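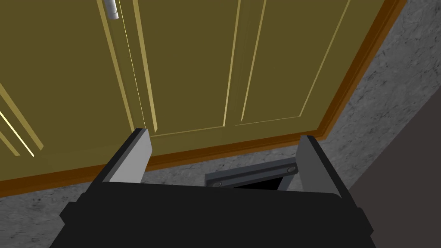 Search products
Search
No results to show

Grovisix Gripper Comparison Kit

Simulated home tasks for testing grippers, arms and wrist cameras
Sold by Serkport as a download. License covers two workstations.

Grovisix lets you run the same household task with different grippers and compare the results before you buy hardware. You load your arm, attach a gripper model, choose a room and start a batch. The kit logs finger position, contact force, wrist pose and camera output for every step and puts the runs side by side in one report.

We wrote it for teams choosing between parallel grippers for mobile robots that have to deal with doors, cabinets and drawers. It is also used to check camera placement. It does not simulate suction, cloth or liquids, and there are no plans to add them to this version.

What is in the download

The base kit contains the simulator plug-in, the Sadora room set, the Yin gripper models and the report tool. It also comes with 2376 recorded reference runs. You can replay these or use them as a baseline for your own gripper. Reference runs are stored with all camera views and can be filtered by task, gripper and result.

Sadora is a furnished home with paneled doors, base cabinets and several kinds of handle. Colors, floor textures and handle types can be changed between runs. Room geometry is fixed in the base license. If you need to move walls or bring in your own floor plan, you need the layout add-on.

Yin is our family of two-finger parallel grippers. The short-finger and long-finger versions share a palm, so you can change the fingers and leave everything else alone. Finger width, pad friction, closing speed and maximum force are all set in a plain text file.

Comparing grippers on door handles

Door handles are where most customers see the largest differences. A lever needs the fingers to stay in contact while the wrist turns, and a short finger tends to slip off the end of the lever if the base moves at the same time. A long finger holds better, but it can touch the door panel before the pads have closed. The report lists these as separate failures, "slip" and "early contact", so you can tell which one you are dealing with.

You can assign a different gripper to each arm on a two-arm robot. The unused arm can be parked, held at a fixed pose or given a second job such as keeping a door from swinging back. Collisions are checked for both arms at all times. A parked arm that touches a door is logged even when the working arm completes its task.
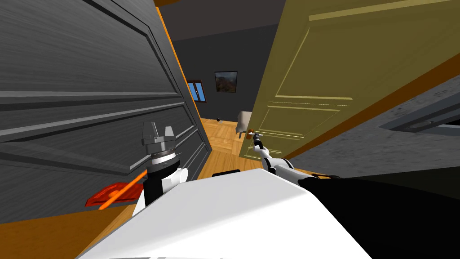

Door task in the Sadora room set, with the right gripper at the lever of the olive-yellow door.

For each door task you can set hinge friction, latch force, spring return and opening direction. We suggest leaving hinge friction at the default for the first batch. Run every gripper once, look at the failures, and then start changing the door. Customers who change both together usually end up repeating the batch.

Comparing grippers on cabinets

Cabinet tasks depend more on approach angle than on force. Handles are small, and on base cabinets the arm often has to come in from above. A wide palm can block the wrist camera's view of the floor and toe-kick at this angle, and it may hit the door before the fingers reach the handle. The clearance view in the report shows the smallest distance between palm and cabinet over the whole run.

If your gripper has a wide housing, test it on the low cabinets first. They are the hardest part of the room set for large palms.

Wrist cameras

Every arm has a wrist camera mount that you can move and tilt. The default position is behind the palm looking out along the fingers. This gives a good view of both fingertips, but the housing takes up the bottom of the picture. Moving the camera up shows more of the workspace and makes the fingertips smaller.

For people training a policy on wrist images, we recommend recording the same batch with 6 camera positions and comparing success on all of them. The batch tool can do this without rerunning the physics. It replays the saved motion and renders the new views.

Include the travel and search parts of each run when you judge a camera. A position that looks fine at the handle may see very little for the rest of the time.
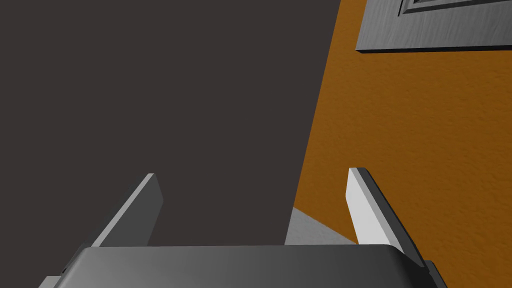
Large plain surfaces are a common cause of lost tracking. If your tracker depends on corners or printed markers, a flat table or wall close to the gripper may leave it with nothing to follow. The report marks any stretch where the tracker drops out and gives the arm pose at that moment. You can then send the same path to another camera position and see if the gap closes.

Lighting can be set per room. Fingers with pale inner faces can come out much brighter on one side than the other, so test with at least one change of light direction before you fix your exposure settings.

Controllers

The kit accepts position, velocity and impedance control. You can connect your own controller over the socket interface or use the three that come with it. The control rate can be set up to 1000 Hz. Most door tasks work well below that. Impedance control is the better choice for latches and spring-return doors.

Adding your own gripper

Grippers are imported from URDF. You need joint limits, collision meshes and a mass for each link. Simple collision shapes run faster, and we advise using boxes for the fingers unless the tip shape matters to your task. After import, run the grip check. It closes the fingers on a test block and warns you about overlapping meshes or joints that move the wrong way.

Three-finger grippers can be imported, but the slip report only reads the first two fingers.

Version notes

Current release: 18/02/2022
- Separate log entries for slip and early contact
- Wrist camera replay without physics
- Fixed: parked arm collisions missing from the summary page
- Fixed: lever handles could turn past their stop at low control rates

Projects saved in the November release open without changes. Older projects need to be converted with the tool in the utilities folder.

Support

Email support is included for the length of the license. Please attach the run log and your gripper file. Hardware quotes for Yin grippers are handled separately through the Serkport sales form.

Share 6 | Comments 2

This site uses cookies to remember your cart and language. Accept | Settings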